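23 July 2020

Gelar glue trial, day 3. Rhodri Jenkins in from nine, me a bit after.

Mixed batch 3939 to the Ikitz ratio. Too runny again, same as the last lot. Let it stand 6 min before spreading, better but still sagging on the upright joints. Caldeira powder has lumps in it, seived twice.

Clamped six test joints, beech to beech, left on the rack by the window. Not touching till tomorow. Rhodri wants to try a thicker mix, I'd sooner change one thing at a time.

Gokix invoice still wrong, charged us for 600 g and we ordered half that. Ring them.

Order: brushes, masking tape, mixing cups (small).

Light wood top, curved edge:

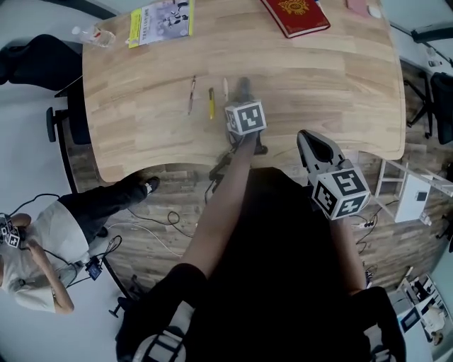
Tomorrow

Break joints one to three. Write down where they fail, glue or wood.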